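I'm Theerawat, I'm running for the Montes ward seat, and I need doorknockers! Four evenings in November, 630 doors, comfy shoes (dog treats optional, they help). 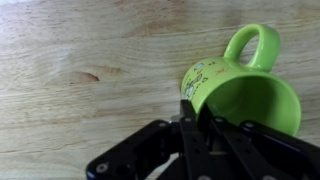
Issue 4

No experience needed and you don't have to love politics. I'll shout dinner at Bruter afterwards. Ring me or drop a note at the Sitia Street office.

Comments

Deb: Can my teenager come along?

Theerawat Phuthong: Yes, with you please!

Col: Count me in for Cludard Road.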